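## 4. Teaching a pick-and-place task

Applies to the Tendska bench at Brulby. The operator shows the task by hand first; packing staff no longer place small items during the run, but they still set up and check each batch.

1. Sit square to the table and take one gripper in each hand.
2. Keep the cables clear of your lap.
3. Close the left gripper on the handle of the item, away from the bristles.
4. Put it in the cup and open the jaws fully.
5. Repeat until 200 passes are logged.

**Note:** a batch takes about 182 minutes. Rotate operators at the halfway point.

**Caution:** do not pull a gripper by its cable.

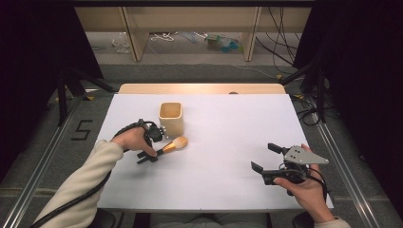 Li asks that the rotation be kept even on short batches, as wrists tire well before the log is full.

6. Save the log under job 3758 and hang up both grippers.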